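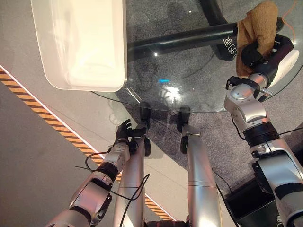
Glass table, tray and cloth, from the robot's side of the job.

13 January 2020
By the Clullaveck list correspondent

Hi all,

Picture at the top for everyone who asked what the work looks like. Round glass table, white tray, one folded cloth in the right hand. That's the whole chore: get the tray out of the way, wipe the glass, put the tray back. My kids do it in a minute and complain for ten!

I've been meaning to answer this one properly since it came through:

> I keep reading that a house robot is just around the corner and
> I'd love to believe it. I run a small guest house, 6 rooms, and
> most of my day is wiping, folding and carrying. But every clip I
> see is a machine picking up a coloured block. Can any of them do
> a real job yet, start to finish, in a room they haven't been
> taught? Or should I stop reading and get on with the dusting?

Get on with the dusting, but please don't stop reading. I think it's a wonderful time to be following this, and I also think your guest house is safe from robots for a good while.

Look at what the table asks for. It's glass, so you can see right through to the base and the speckled carpet underneath. You and I sort that out without a thought. A camera has to work out which surface is the one to wipe, and then there are the little reflections sitting on top of it, and the glare in the bottom of the tray. Depth sensors are famously bad with glass. If I wanted to be mean to a robot I'd hand it a glass table before I handed it a flight of stairs.

Then there's the cloth. A block stays the shape it was when you picked it up. A cloth hangs over the fingers however it likes, and as soon as it touches the table it's a different shape again. The Hirka notes that went round in March were very good on this. They ran 1,160 wiping attempts on flat laminate and sorted the failures, and the biggest pile was the cloth bunching up under the palm so that half the surface never got touched. The arm had gone everywhere it was told to go! It just wasn't wiping.

The tray is the part I'm most hopeful about. Stiff, light, a good raised rim to get hold of. Two-handed lifting of that sort of thing has come along a lot, and the Demchenko group's shop-floor version (totes onto a rack, same rack every shift) goes for long stretches with no help. Mind you, that's the same tote in the same place under the same lights, and they had months to tune it. Change the colour of the tote and I'm told it's back to the laptop.

So my own scorecard, for what it's worth:

Carrying a known thing to a known place: yes, today, in a workshop.
Wiping a clear, flat surface: sort of. Slow, and somebody checks after.
Folding towels: yes if you've got all afternoon.
Making up a guest room: no.

I was at the Skusard open day too and came home buzzing. They had 30 people crowded along the tape watching an arm put cutlery in a drawer, and there was a cheer when the last fork went in. I cheered as well. I'd have done the drawer myself before it finished the spoons, but a few years back it couldn't have found the drawer.

If anyone has wiping results on glass, good or bad, please post them. I'd especially like to know what cloth you used and whether it was damp, as the write-ups never seem to say.

Cheers from Clullaveck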